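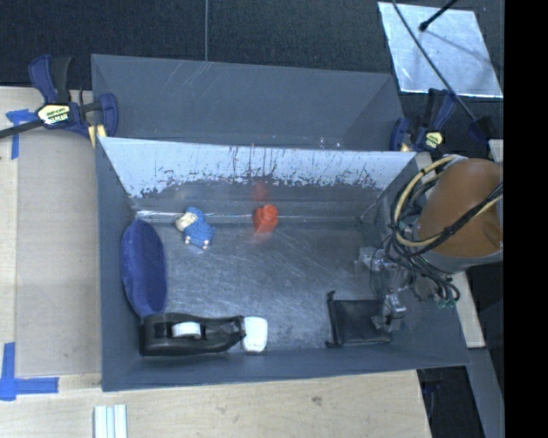 Why must everything go into one bin, a visitor to the Pletthorpe counter asked us in June, when a toy and a tape dispenser will never be wanted by the same person? The question has been put to us in several forms since then, and it now stands first on this page.

Small Items Service: Frequently Asked Questions
Pletthorpe Reuse Centre

General

Why are different kinds of small items placed in the same bin?
Small items are received mixed and sorted afterwards. Most households bring the contents of a drawer or a shelf, and these seldom belong to a single category. A toy figure, a black pouch and a desk tape dispenser may therefore share one grey bin until sorting takes place. Visitors are not asked to separate their items before arrival, although those who wish to do so are welcome to.

What counts as a small item?
Any clean household article that one person can lift with one hand and that fits inside a receiving bin with nothing showing over the rim. Common examples are toys, stationery, small dishes, purses and pouches, kitchen tools and ornaments. Lamps, pictures and bedding are handled at the furniture entrance in Dvorak Hall.

Who runs the service?
The service is run by Kuser on behalf of the Pletthorpe Reuse Centre. Enquiries concerning furniture, paint or garden equipment should be addressed to the Centre directly.

Bringing items

Do I need an appointment?
No appointment is needed for quantities of up to 3 bags or boxes per visit. For larger quantities, including house clearances, please speak to the counter first so that a time can be arranged. Items from larger clearances may be directed to Plirkholm, where there is more floor space.

How should items be placed in the bin?
Items should be laid in the bin and not dropped. Heavier pieces go in first, flat on the floor of the bin. Bowls and dishes may be stood against a side if they will not lie steady. Please do not stack items above the rim, and please do not push bins together once they have been filled.

May I leave items in their bags?
Items should be taken out of carrier bags and boxes. A pouch, purse or pencil case may be given as an item in its own right, but it should be empty. Staff open every pouch during sorting, and coins, keys and bank cards are found in them with some regularity.

Do tape dispensers need to be empty?
A dispenser may be given with or without a roll of tape. Where a roll is fitted, please leave it in its seat and press the loose end down. Dispensers should be laid on their side with the cutting end turned away from any fabric. The same applies to other items with a short toothed or cutting edge. Knives, scissors and loose blades are accepted only over the counter — never in a bin.

Are soft toys and toy figures accepted?
Yes. Toys should be clean and free from loose parts. A toy with a missing limb, wheel or eye will not be passed on, unless the missing part is handed in with it. Toys that need batteries should be brought with the battery compartment empty. Please hand batteries to the counter separately.

What happens if my items are refused?
Refused items are returned to the visitor at the counter. The Centre regrets that it cannot dispose of them on a visitor's behalf.

The bins

Why are the bins so marked inside?
The bins are in constant use, and scratches and scrapes on the floor and walls are ordinary wear. They do not affect the items. A bin is withdrawn when it has a crack, a raised edge or any roughness that could catch a finger or a thread. Marks on the surface alone are not a reason for withdrawal.

How often are the bins cleaned?
Each bin is wiped out after it has been emptied and washed at the end of every month. Sticky residue, most often from labels and tape, is removed with warm water and a plastic scraper. Visitors who notice a spill should tell the counter and should not attempt to clean the bin themselves.

Why is a bin sometimes taken away when it is only partly full?
Staff aim to keep the floor of the bin visible during sorting. A bin holding a small number of items can be checked more quickly, and very small articles are less likely to be overlooked beneath larger ones. The Centre holds 157 bins for this purpose.

May I buy or borrow a bin?
No. The bins remain at the Centre — this includes any that appear to be out of use.

Sorting and collection

How long does sorting take?
Items are normally sorted within 7 working days of receipt. The period may be longer after the summer holidays. Until sorting is complete, items cannot be viewed, reserved or bought.

How are items sorted?
Each item is lifted out singly, checked on all sides and placed in one of four groups: toys, stationery and desk goods, kitchen and table goods, and bags and pouches. Anything that belongs to none of these is set aside on the mixed shelf. Where it is unclear whether a dish is meant for the table or for a pet, it is placed with the pet goods and marked accordingly.

Can I have an item back if I gave it by mistake?
Please inform the counter as soon as possible and describe the item in as much detail as you can. The colour and approximate size are the most helpful. If the item has not yet been sorted it will be looked for and, if found, held for you at the counter. Once an item has been sold it cannot be recovered.

What becomes of anything valuable found inside an item?
Money, keys, cards and personal papers are recorded in the counter book and kept in a locked drawer. They are returned on proof of ownership.

How much is passed on?
The service placed 2,000 small items on its shelves last year. This figure does not include stationery given to schools in the Plirkholm area, which is counted separately by the schools concerned.

Where may I buy sorted items?
Sorted items are sold in the small shop beside Dvorak Hall. Prices are marked on each shelf. Toys and stationery are put out in the morning, and kitchen and table goods after 2 pm. The shop does not reserve items by telephone.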